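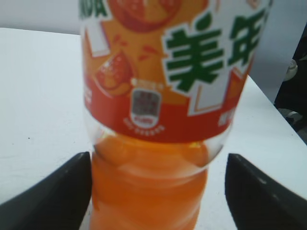

Orange drink, white table.

6 Apr 2019

Slept badly and was up before the alarm. The knee was stiff again on the stairs, so I did the stretches on the kitchen floor before coffee. Twelve minutes. The physical therapist wants me doing them twice a day and I have been doing them once.

The half marathon in Dornden is in June and I'm behind on the plan. The plan had 40 kilometers for this week and I got through 26, most of it flat. I was going to make up the difference this morning but the rain was coming in sideways, so I waited until after ten and then went out to the reservoir and back by the lower path. The path is soft past the second gate where they dug it up for the drain. I walked that part. Everything else I ran at an easy pace, no watch. The knee held up until the last hill and then started to complain on the outside, same place as before.

Came home, showered, put ice on it. Ate two eggs and the rest of the rice.

Spent the early afternoon on shoes. The old pair are flat at the heel and I have been putting this off. The store in town wants 239 for the ones I tried last month, and I don't want to pay that. They had last year's version in my size on the sale rack but only in a narrow fit. I'll wait until I'm paid.

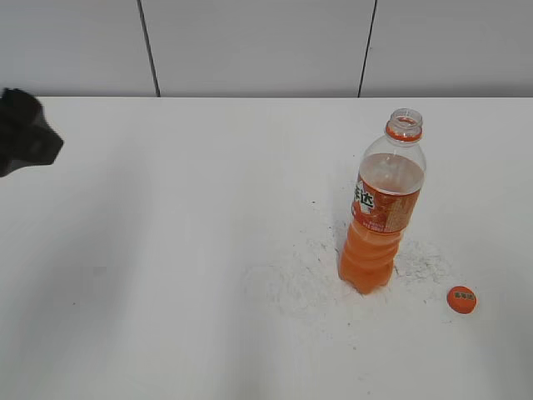 Also read through the race information again. The start has been moved from the market square to the school field, and bag drop closes 2 hours before the last wave, so I'll need the early train. They are capping it at 800 runners this year. Last time there was one water station in the whole second half and it had run out of cups by the time I got there. The new map shows three. I'm still going to carry my own.

I haven't settled the food question. Gels upset my stomach after an hour or so and dates are a mess in the pocket. Dried apricots worked last fall but I wasn't going very fast then. I should try them on a long run before I decide.

Did the second round of stretches at nine, with the radio on. The outside of the knee is sore to the touch but not swollen. I'll rest it tomorrow and do the short loop the day after if the stairs are all right - if they aren't, I'll call and move the appointment up.

Washed the running things and hung them over the bath. Set the alarm for six thirty. Need to buy eggs.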